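Kotian Cutting Boards: Care and Use FAQ
Updated 2026-05-03
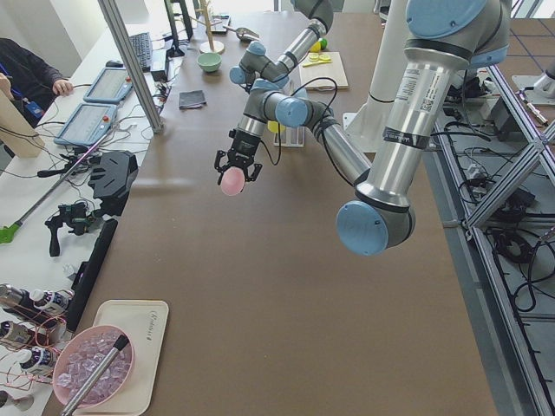

One reader objected to the earlier version of this page: mineral oil never did anything for my board, and lemon took the finish off in a month. The answers on oil and acid are revised accordingly.

Can lemon be cut on a light wooden board?
Yes. Wipe up the juice within 5 minutes and rinse both faces. Acid left standing dulls the oiled surface and can raise the grain.

Which oil should be used?
Food-grade mineral oil. Olive and sunflower oil go rancid. Apply to a dry board, leave overnight, wipe off the excess. One coat is not enough on a new Kotian board; apply three.

Does the small knife need separate care?
Wash by hand and dry at once. Lemon juice can stain a carbon steel blade.

Can the board go in the dishwasher?
No. This also applies to the Tender series.

Can a damp cloth be stored under the board?
No. Fold it and keep it to one side. A board left on a damp cloth takes up water on one face and cups.

How much does the board weigh?
The small Kotian weighs 528 g, the Tender 312 g. Weights vary slightly with moisture content.

Are replacement feet available?
For boards bought after August, yes. Order part 269. Older boards have no screw holes and cannot be fitted.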